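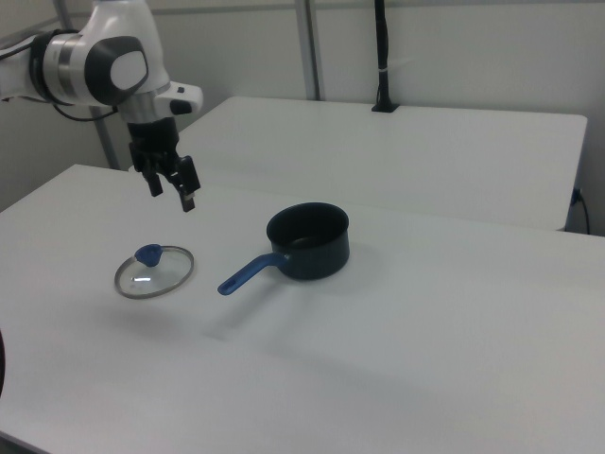
Evberg small saucepan with glass lid
Reviewed by Csenge Kerekes, 2021-12-03

I bought this in September to replace a steel pan that had gone thin at the bottom. It gets used most mornings for oatmeal and most evenings for sauce or a couple of eggs. I paid full price at Dretley.

The pan
Dark navy on the outside, dark nonstick inside, with straight sides and a flat base. On my scale it comes to 716 grams without the lid. The handle is blue plastic and long for a pan this size – with nothing in it, mine tips a little on the small gas ring. On an electric burner it sits fine. There is a hole at the end of the handle for hanging, and it fits over an ordinary hook.

Milk rinses out with warm water. Oatmeal left overnight needed a soak, but no scrubbing.

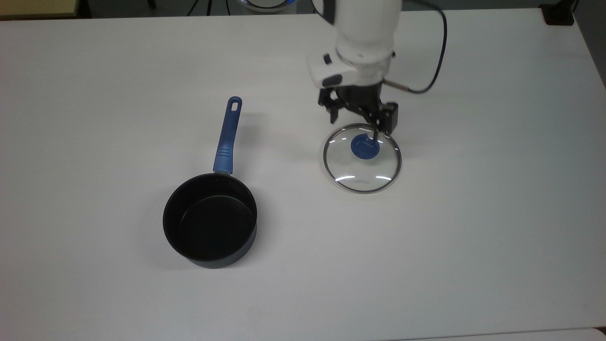 Does it boil over with the lid on?
Pasta water will, at full heat. Turn it down once it bubbles, or set the lid slightly to one side.

The lid
Clear glass with a thin metal rim and a blue knob in the middle. It lies flat on the counter with the knob up, and the knob is big enough to grab with an oven mitt. The lid weighs 302 grams. I have no vent to report on with mine, and drips collect under the rim, so I wipe that part separately after washing.

My neighbor Géza Virág has the Pravik pan at a similar price. His pours better. I prefer the Evberg lid, mostly for the knob – his is flat and hard to pick up.

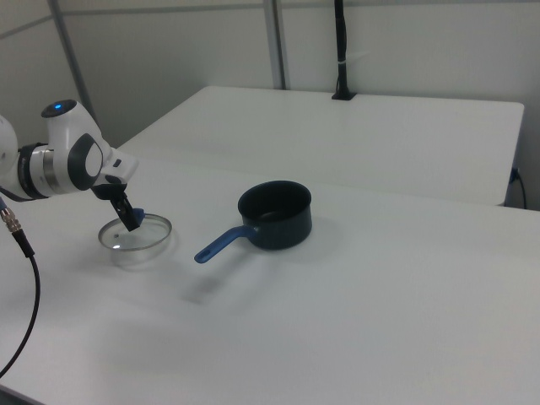 Who it suits
One or two people. I would not fill it with more than 500 ml of milk if you plan to stir. For soup for a family, buy the next size up. I would buy this one again, though I'd like a shorter handle.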